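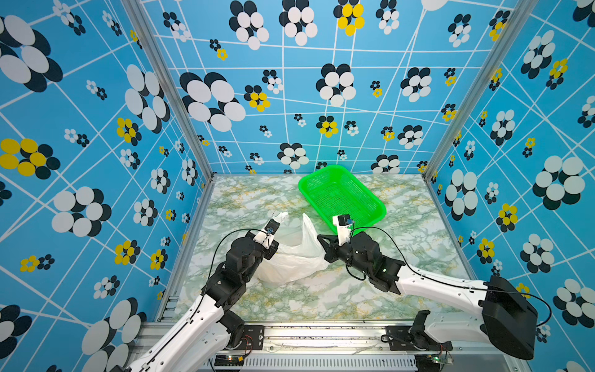
Chapter 6
Good Practice for Small Two-Arm Workcells

6.1 Purpose of This Chapter

Earlier chapters dealt with the large industrial cell, in which a fence, an interlocked gate and a trained operator form the main lines of protection. Many cells now in use are much smaller. They stand on benches in colleges, workshops and packing rooms, and they handle light goods such as groceries, parts and parcels. The forces are lower, but the duties of the responsible person are the same: to define the task, to limit the workspace, to inspect the equipment and to keep a record.

This chapter follows the Medville Code of Practice for Bench-Scale Handling (referred to below as the Medville Code), which has been adopted by the teaching laboratories at Gotine and, with changes to the record forms, by the Seltov training center. Students should have read Chapter 5, on risk assessment, before continuing.

After completing this chapter, the student should be able to

write a task statement for a two-arm cell;
set the shared zone and the order of entry into it;
carry out the daily inspection of rails, mounts and cables;
fill in a run sheet that another person can check.

6.2 The Task Statement

Every job begins with a written task statement. It names the goods, the place they start from, the place they are to finish, and the condition that ends the run. "Unpack the groceries" is too loose. "Move each item of fruit from the open bag to the basket, one item at a time, until the bag is empty" can be tested by anyone who reads it.

The statement must also list the items that will be used. Artificial produce is acceptable for training, provided that the set is fixed in advance and the same set is used for every run in a series.

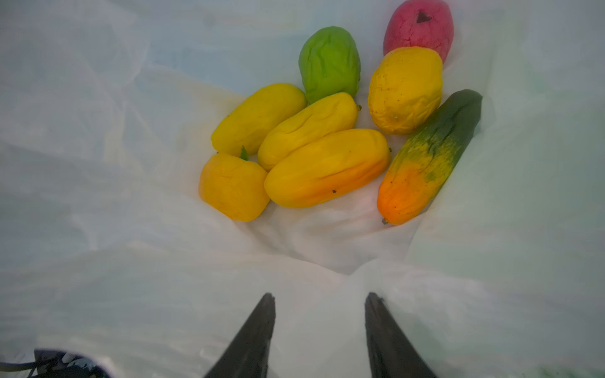 Where items differ in size or shape, the list should give the widest and the narrowest of them, measured across the side that the fingers will close on. The Medville Code asks that the opening of the gripper be checked against both figures before the first run. It also treats thin plastic as a separate hazard. Film can be caught between the fingers along with the item, and a caught bag may drag the rest of its contents across the bench. The task statement must therefore say what the operator is to do when film is caught - in most cases, stop both arms and free it by hand with motor power off.

6.3 The Shared Zone

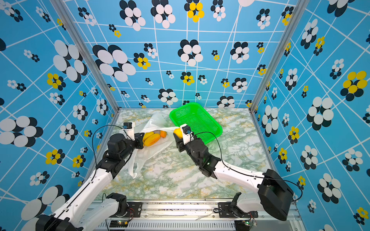
The shared zone is the part of the work surface that both arms are able to reach. It should be marked on the cell drawing, and each stage of the task should state which arm may enter it and under what limits. Two arms may work at the same time if their duties are kept apart. One arm may stay at the mouth of the bag while the other carries a piece of yellow fruit to the rim of the basket, and the drawing should then show a separate area for each gripper. If the areas cannot be separated, the arms must take turns. Cables count as part of the arm for this purpose, and the space that a cable loop sweeps through is to be added to the drawing.

A clearance table should accompany the drawing. In the Piątek exercise at the end of this chapter, the student prepares such a table for a cell with a reach of 415 mm per arm.

6.4 Placing and Release

Placing deserves as much care as picking. The following rules apply to any open container.

The container is set down in the position shown on the drawing before the run begins.
The item is lowered into the container before release. It is not dropped from above the rim.
The fingers open only as far as they must to let go of the item.

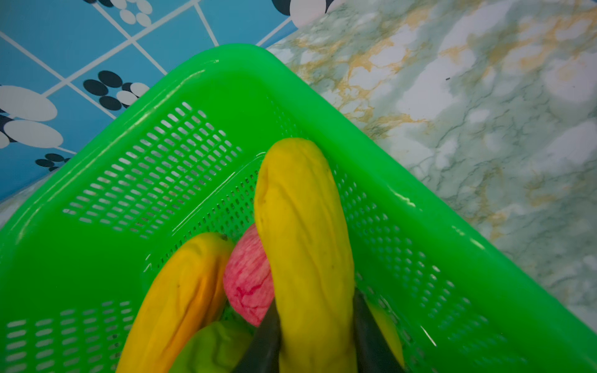

As the container fills, the free space for the fingers becomes smaller, and a path that was clear for the first item may not be clear for the last. The path should be tested with the container at its fullest planned load. Contact between the fingers and goods already placed is to be entered on the run sheet, even where no damage is found.

6.5 Inspection and Records

Mounting brackets, rail fasteners and cable loops are inspected at the start of each day. Loose debris is cleared from the rail. A full inspection, with the arms removed from their mounts, is due after every 2,000 runs. At Seltov the full inspection is also held each December, whatever the run count.

The run sheet gives the run number, the task statement in force, the result and the initials of the operator. Sheets are numbered in one series and are never reused. A review of 3,548 run sheets at Gotine found 96 with no result entered, and such sheets cannot be used as evidence that a cell has performed as stated. The review led to the present form, on which the result box is placed first.

Section 6.6 sets out the form in full, with notes on each entry.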